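How to bring a dry old wooden dish rack back to life

If you have a wooden rack by the sink that has gone grey and rough, please don't throw it out just yet! Mine came from a little market in Unska, and after a couple of winters of daily use it looked so sad that I nearly put it on the bonfire. An afternoon's work (most of it waiting, with a cup of tea) brought it round, and I've done it every August since then.

You will need a soft brush, washing-up liquid, white vinegar, fine sandpaper, an old cotton rag and a small bottle of food-safe oil. I use the Plimia one, but any oil sold for chopping boards will do the job perfectly well.

Start by giving the rack a good scrub in warm soapy water, going along the grain, and then wipe it over with one part vinegar to 3 parts water. Don't be tempted to leave it soaking, as the joints will swell and you'll be gluing pegs back in by teatime. Rinse it quickly, shake it off and stand it on its end somewhere airy overnight. I know it feels dry to the touch long before that, but the middle of the wood takes its time.

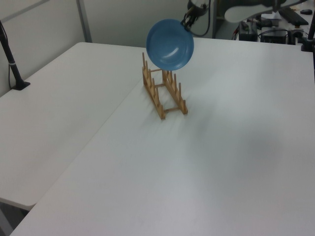

Sanding comes next, and you really only want to take off the furry bits. Fold the paper into a thin strip and pull it back and forth round each peg as if you were polishing a shoe. On a rack with two parallel rails of upright pegs, like the pale wooden one under the blue plate, I find it easiest to finish one rail completely before starting the other, and then do the short crossbars near the bottom last of all, where the water likes to sit. Wipe off every scrap of dust with a barely damp cloth.

Now for the oil, my favourite part. Put a little on the rag and rub it in, wait around 16 minutes, then wipe away whatever is left on the surface. Do this again the next day, and a third time if the wood still looks thirsty. Spread the oily rag out flat outdoors to dry before you bin it, because some oils can heat up in a crumpled cloth and catch fire.

Leave the rack empty for 5 days if you can bear drying up by hand.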